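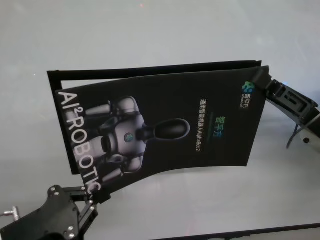

vlasta_a
I have many folded brochures from trade fairs, the black glossy kind. When I keep them standing, they bend. How do you store yours?

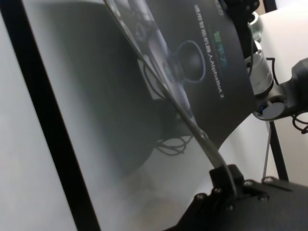

Reply 1 - Lazarevic_M
Lay them flat, with a book on top. The AlphaBot 2 one is dark and will show every finger.

Reply 2 - pliston9
I don't agree. Flat piles stick together in August. I keep 1,871 of them upright, packed tight. 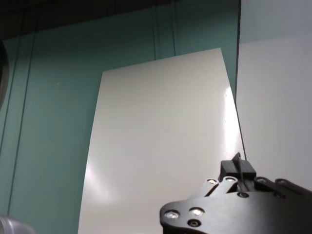 Glossy white sheet, curved

vlasta_a
Thank you both. I will try flat first - my box is only half full.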